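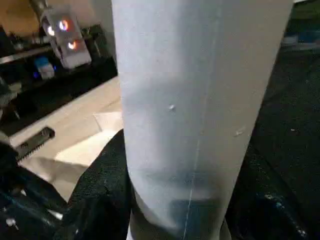 The owner of Drendel has been selling paper towels, toilet rolls and wiping paper to cafés, garages and village halls for 14 years. The stockroom is behind the shop, down two steps, and most of our conversation took place in there, between shelves.

"People think a roll is a roll," the owner told me. "Then they buy one that won't tear where it's meant to, and they come back."

The business began with one product, a plain white kitchen roll bought from a wholesaler called Vendetti. A single order was 400 rolls and it filled the hallway at home. "They weigh next to nothing, but you can't get past them. I sold the first lot to two cafés and a dog groomer. The groomer still buys from us."

I asked what makes a good roll. The answer was winding, before anything to do with softness or thickness. A roll that has been wound tightly keeps its shape on the shelf and turns evenly on the holder. A slack one goes oval if anything is stacked on top of it, and after that it catches on every turn.

"Squeeze it in the middle, gently. If your thumb goes in and stays in, it's mostly air. You're paying for the lorry to carry air."

The next thing to look at is the outside edge, where the last sheet is stuck down. Too much glue and the first few sheets come away in strips. Too little and the roll opens in the box. The owner prefers a light line of glue that lifts with a fingernail, and has sent back deliveries over it. Camenzind, who supplied the shop for a while, changed their glue one May and didn't mention it. "We had phone calls from everybody. One café said they were throwing away a yard off each roll before they got to a clean sheet. I stopped ordering that week."

Storage takes up more of the working day than I had expected. Paper picks up damp and smells, so nothing goes on the floor and nothing goes near the cleaning fluids. Rolls stand on end, never on their sides, and the oldest stock comes to the front each time a delivery is put away. The owner does this alone, usually before opening. A full delivery is 3,360 rolls and takes until lunch — longer if the wholesaler has mixed the sizes.

"I did try stacking them on their sides once, like logs. It looked very nice. The bottom row was no use to anyone."

Most customers now take a roll sold under the Zellum name, a two-ply white with a narrow card core. There is also an unbleached brown one, which garages like and cafés mostly don't. The owner keeps both and has given up trying to talk anyone into changing. Price matters more. A case has gone up by 90 pence since last spring, and three customers rang to ask about it.

I asked about advice for people buying for a house instead of a business. The owner thought about it and said to buy fewer at a time than the offers suggest, and to keep them somewhere other than under the sink. "It's the first place everyone puts them, and it's where the leak is. Top of a wardrobe is fine. They don't mind heights."

As for what is used at home, it is whatever has been dented in the stockroom. "I haven't had a perfectly round roll in my own kitchen for years. The holder's bent as well, so they suit each other."

The shop opens at eight on weekdays and takes orders by telephone. Single rolls are sold over the counter, but delivery is by the case only.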